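Godlow Players, minutes of the July show meeting, 2023-04-05
Present: Yvonne Wragg (chair), Burgi Auer, Urs Hofstetter, Severin Strebel (notes)

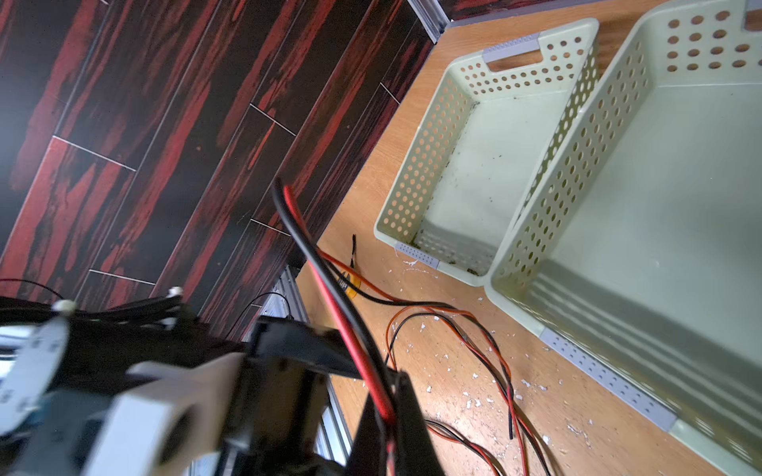 1. Choice of play
Burgi read us the first act of The Hubmann Letters and we loved it! Agreed by all. Urs would like a shorter second half (and fewer letters).

2. Tickets
We sold 139 last summer, a lovely turnout. Price stays the same.

3. Costumes
Roswitha Wallner sent apologies and a bag of marvellous hats. Budget of 300 agreed for the rest.

4. Any other business
Severin to ask the school for 30 more chairs. Burgi is bringing cake to the read-through, hooray!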